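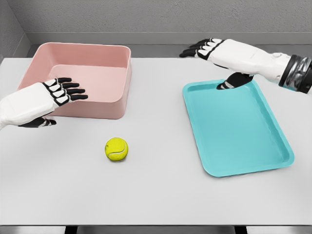 Workshop Notes > Teaching by Hand > Tidying Up

We use cookies to remember your settings and see which pages get read. By staying on the site you accept this.

Tips for showing a two-handed robot how to put things away

Kilian Berchtold asked me to write down what I tell people on their first afternoon at the remote controls, and I kept putting it off, so thank you for waiting, Kilian. Most of this I learned by doing it badly first, and a fair bit came from Bohdana Kravchuk, who has far more patience than I do and lovely steady wrists.

Start in the simulator, even if you are itching to get at the real arms. Our practice table in there is as plain as can be: a gray top, a pink bin, a teal tray and a tennis ball. I like plain. You will be busy enough with your own hands for the first while, and a ball that rolls off a simulated table doesn't have to be fished out from under the drill press.

Before you record anything, park both hands. I bring mine in from the sides with the palms down and the fingers out nice and long, and then I take a breath and look over the whole table. Give yourself 2 seconds of stillness before you move. It makes the recording easy to trim later, and it stops that little jerk at the beginning that we all do when we are keen to get going!

Decide which hand is going to do the work and stick with it for the whole batch. If the ball lies nearer one hand, use that one. Swapping in the middle is fine for you and me (we do it all day long in the kitchen) but a batch where the ball goes left one time and right the next for no good reason is a muddle to learn from. If you want both, record them as separate batches and name them so.

Watch your thumb. With the controller on, your own thumb feels as if it is tucked away safely, and meanwhile the robot's is hanging down low enough to catch the rim of a tray. Lift the wrist first, then travel, then lower. Urs Eberhard says "up, over, down" out loud every time, and after a week of laughing at him I caught myself doing it too.

A ball wants a wide, slow grip. Open the fingers more than you think you need, come down over the middle, and close gently until it holds. Squeezing hard just shoots it across the table. For the bin, let go low down inside the walls. For a shallow tray, lower still, and wait a moment before you pull the fingers away.

Move things between tries. Shift the ball a hand's width, turn the tray at a bit of a slant, push the bin back a little. My first batch was 200 tries with everything in exactly the same spot, and I was so proud of it, and it was very nearly useless.

Keep some of your fumbles. If you miss the ball, back off calmly and try again in the same recording. A clean recovery is worth having. A sulky one, with the hand flapping about, can go in the trash.

Rest your shoulders. A cushion under each elbow helps, and so does a cup of tea well away from the controllers. When the grip starts getting sloppy, stop for the day and write down where you left off. My notebook says "347, tired, ball too far back," and that was plenty to pick up from the next morning.

Contact | Copyright Workshop Notes | Back to top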